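Home | News | Facilities | Archive | Subscribe

Facilities Notes: Desk Power and Cabling at Plukley
2 min read

The annual check of desk power at the Plukley office begins on September 17, 2026. Shalini Saxena is coordinating access by floor. The register lists 2,244 items, including monitor leads and chargers.

Power strips

Strips must plug directly into a wall outlet. Linking one strip to another is not allowed - this includes short-term setups in meeting rooms. Models with separate switches are preferred for shared desks. Heaters and kettles stay off strips entirely.
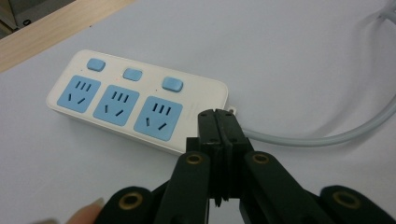

Cable routing

Leads should have slack at both ends and no tight bends. Do not run them under carpet or through door gaps. Replace any lead with a cracked sheath; tape is not an accepted repair. Spare leads are in the second-floor store, sorted by length.
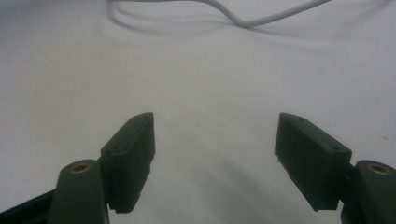 Labels and retests

Items that pass get a dated label near the plug. Failed items are withdrawn the same day and retested within seven days of repair. Send register corrections to Arif Hettiarachchi before the February update.

Contact Facilities | © Jistarwood | Back to top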